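Chapter 7
The Two-Handed Parcel Feeder: Reading an Offer Before You Sign It

Home | Contents | Chapters | Instructor Notes | Glossary
Print this chapter | E-mail this chapter

If you worked through the last chapter, you already know more than you'd like to about conveyor widths and belt speeds. Good! You're going to need some of it, because now we get to the part I enjoy most, which is taking a real offer apart on the kitchen table with a pencil and a pot of coffee.

The offer is for a kit called the Karska. It's sold by a firm named Pasero and installed by a second firm, Kandpal, and the two of them send separate invoices (circle that, we'll come back to it). The kit is meant for one job: taking soft parcels out of a crate, getting the label where the scanner can read it, and passing them along to the belt. 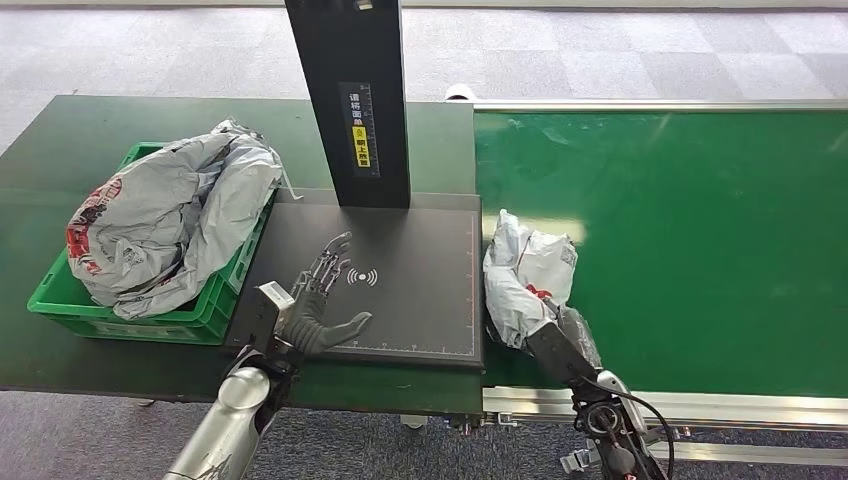
I picked soft parcels on purpose. Boxes are easy to write a quote for. A box has a top and a bottom and it stays the size it was when you measured it. A plastic mailer slumps and folds over its own label, and two of them will cling together like socks out of the dryer. When Mamta Katiyar and I first taught this material, our students kept costing the job as if every item were a shoebox, and every one of their numbers came out too cheerful.

So start with the sentence in the offer that says what counts as one finished parcel. In the Karska papers it's on page 2, and it says a parcel is finished when it has been "presented." Presented to what? Label up or label down? I wrote to Pasero and asked, and they very decently changed the wording to "presented label up and released to the belt." That's a much bigger promise, and it cost me one e-mail. 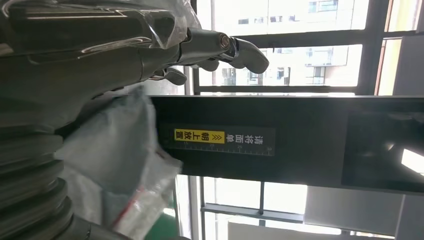 Fig. 7.1. Robot hand and plastic bag at the station. The yellow block on the black panel reads "place facing up."

Next, look for the test batch. The offer promises a trial of 1259 parcels, which I rather like as a number because it looks as though somebody emptied a real cage and wrote down what was in it. Shanti Sisodia, who buys equipment for a mail-order business called Trendudwood, asks every seller the same thing at this point: who chooses the parcels? If the seller does, she wants a second trial with her own, and she wants the December mix, with all the fat crinkly returns in it.
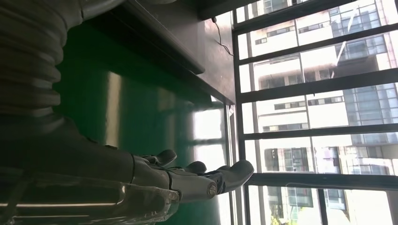 Then there's the matter of wear parts, the bit everybody skims. Kandpal's service plan runs for 3000 operating hours and covers "the manipulator and its coverings," and I must have read that line four times before I saw how much was hiding in it. Think about the ridged gray sleeve around the upper part of the arm: is that a covering, or is it part of the arm? What about the round pivot at the base of the long finger? You want each of those written down by name, with a price beside it and a delivery time beside that.

Go through the plan with a highlighter and mark every noun you couldn't point to on the machine. I did this with a class once and we ran the pen dry (it was an old pen, but still!). Most sellers will fix the list if you send it back politely and early.

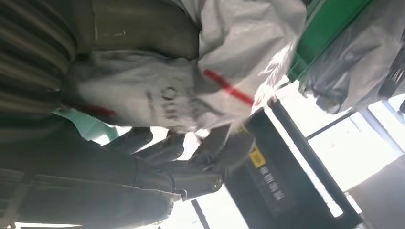 Now, back to those two invoices. Pasero's covers the kit and Kandpal's covers getting it running, and each has its own acceptance date. Suppose the hands arrive in perfect order and the station still can't pass its trial. Under the offer as written you would owe the first firm in full while arguing with the second. Ask for one acceptance date, tied to the trial, and get both firms to initial it.

Before you go on to Section 7.1, copy the definition of a finished parcel onto a card and keep it next to you. We'll use it in all the cost tables.

We use cookies to remember your place in the chapter. Accept | Settings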